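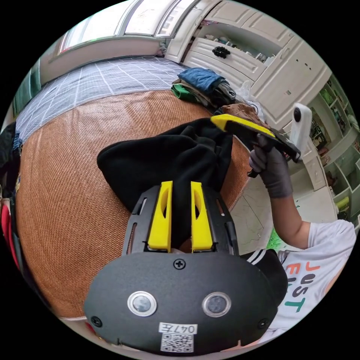

Aba Lamptey wrote:
Sorry but I can't agree that you should never put wool in the machine. I've washed all our hats and jumpers on the wool cycle for years and I've lost one cardigan in that time, and that was my own fault for leaving the dial on 40. Handwashing a whole family's winter stuff in the bath is how you end up with a bad back.

pennyroyal_k wrote:
One cardigan is one too many if your gran knitted it! I started this because I've got a pile of winter things to wash and put away, and my machine's "wool" setting spins like it's trying to take off. I had a look in the booklet and it goes up to 1510 on the normal wash, and it doesn't even say what it does on wool. So I'm sticking with the bathroom sink — cool water, a squirt of Mellolell, ten minutes' soak and a gentle squeeze.

Mohammed-Awal Akpalu wrote:
Aba's right for anything labelled superwash. For the rest I'm with Penny. Also please stop wringing things, whoever said that on page 2. Roll it in a towel and stand on it.

tidewrack wrote:
It was me who said wringing and I stand by it for acrylic. Most hats from the shops are acrylic anyway, you could drive over them.

Mohammed-Awal Akpalu wrote:
You can stretch acrylic out of shape just fine, I've a ribbed hat that would now fit a pumpkin.

tidewrack wrote:
Fair enough, was it the tumble dryer though? Heat does that far more than wringing does.

Mohammed-Awal Akpalu wrote:
...it may have been in the dryer, yes.

pennyroyal_k wrote:
Ha! Right, next question then. Moths. I found two holes in a scarf last October and I've been twitchy ever since. Cedar balls, lavender or what? I've seen Zarneseo sachets for £12 a box and that feels like a lot for something that smells of pencils.

Aba Lamptey wrote:
Freezer. Bag it up, squash the air out, leave it in for a fortnight. Then into a box with a proper lid. I don't rate cedar at all, mine had moths sitting on it.

tidewrack wrote:
Cedar's OK if you sand it now and again. Agree about the lid.

pennyroyal_k wrote:
There's no room in my freezer for a scarf, never mind nine of them, but I'll try it in batches once we've eaten the peas.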